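Sequence Data Handling, Unit 4: Trimming and Filtering Short Reads
Notes prepared by Ingeborg Buschmann

Raw FASTQ files are not ready for assembly. Each record has four lines: an identifier, the bases, a separator line starting with a plus sign, and a string of quality characters. The quality string must be the same length as the base string. If it is not, the file is damaged and should be copied again from the server before any other step.

Quality usually drops toward the 3' end of a read. A sliding window trimmer averages the scores inside a short window and cuts the read where the average falls below the cutoff. Adapter removal comes first – a partial adapter left on the end can still have high scores and will pass the window test.
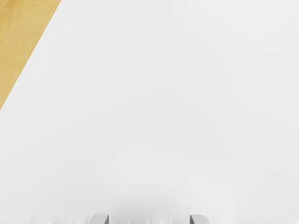 After trimming, discard reads that are too short to place with confidence. For the Pralside set the minimum length is 110 bases. Paired files must be filtered together. When one mate is dropped, the other goes to a separate file of single reads, otherwise the two files fall out of order and the assembler will pair the wrong records.

Duplicates are handled last. Exact matching on both mates is enough for this course.

Exercise (start in the lab, finish by April)
Write a script that reads the Pralside files and reports, before and after trimming:
number of read pairs
median read length
share of N bases

Do not load the whole file into memory. The larger set has over 700 million bases. Questions on the script go to Shengli Zeng.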